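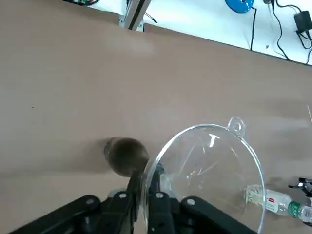 Maxence Royer reckoned the whole project came down to patience, and that anyone who could parallel park could teach a robot to pick up a funnel. He wrote this on our draft plan in May, next to a smiley face. He does not drive.

Our arms were run through Karnlow, the remote-control software the department bought before any of us enrolled. The operator moves a hand controller, the arm follows a little later, and everything gets recorded. We aimed for 1,450 demonstrations and kept 965. The others were thrown out because the operator dropped something, sneezed, or stopped halfway to argue about technique.

Hoi-yan Chow wrote the rules for a good demonstration. Approach slowly, don't hover, and close the fingers only once they are on either side of the object. I broke the hovering rule so often that my recordings got their own folder.

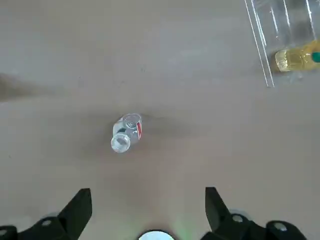
Clear plastic was the worst of it. Bottles lying on their sides gave even experienced operators trouble, and we capped each attempt at 90 seconds to protect morale. After 20 attempts in a row the operator had to swap out, whether or not they felt they were finally getting good at it.

Sessions were labelled by hand in Prolow. Two of us spelled "grasp" differently for a fortnight, and the clean-up is covered in Appendix B.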